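# Buying used car parts and keeping the old one going: tips I trust, and some I don't

*Updated 1/18/20*

Most garage advice gets handed down without anyone checking it. I keep a twelve-year-old hatchback on the road in a one-car garage, and I've tried a good deal of what gets passed around. Here is what I think of it.

**Toothpaste on cloudy headlights.** It works for a few weeks. Then the haze comes back, because the coating is still gone. If you must, do it the day before you take photos to sell the car, and don't tell the buyer it's a repair. A proper kit has a sealer in it. Check the box for one before you pay.

**"Lifetime" wiper blades.** Whose lifetime? I bought a pair from Gruster and got 9 months. Wiping the rubber with a damp cloth every time I filled up did more for the next pair, and those were the cheapest in the shop.

**Fuel additives.** I ran Drondis through the tank for 1,000 miles and wrote down every fill-up. I couldn't find a difference I'd bet lunch on. Wojciech Mazurek swears by the stuff, but he also changed his air filter and pumped up his tires the same week.

**Keeping bolts in order.** Push each one through a piece of cardboard with the part sketched on it. Muffin tins are the popular answer, and they're fine until you kick one. Brackets and anything else too big for the card go in a tray with sides.

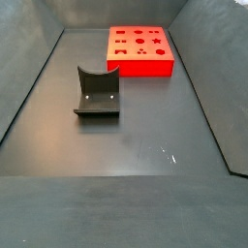
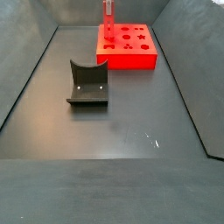
Label the bag too, if you use bags. "Left side" means nothing in February when you're lying under the car facing the other way. Write "driver side" or "passenger side".

**Used parts with a "tested" sticker.** Tested how? I ask the seller that, and the answers are mostly vague. Borkowska, the yard I use, will at least put a meter on an alternator while I stand there. Match the part number on the old part before you drive over, and take the old part with you.

**Mileage claims on used engines.** The listing I nearly fell for said 663 miles since rebuild. There was no receipt for the rebuild. No paper, no rebuild - that's how I treat it now, and I price it as an engine of unknown age.

**Extended cover on a used car.** The quote from Jarkatance came to 1,706 for two years, with wear items left out. Read the list of what counts as wear. Mine had the clutch, the shocks and "associated seals" on it. I put the money in a savings account and have spent less than half.

**Cola on battery terminals.** It does fizz. So does baking soda and water, and that doesn't leave sugar under the hood. Take the negative cable off first and put it back last.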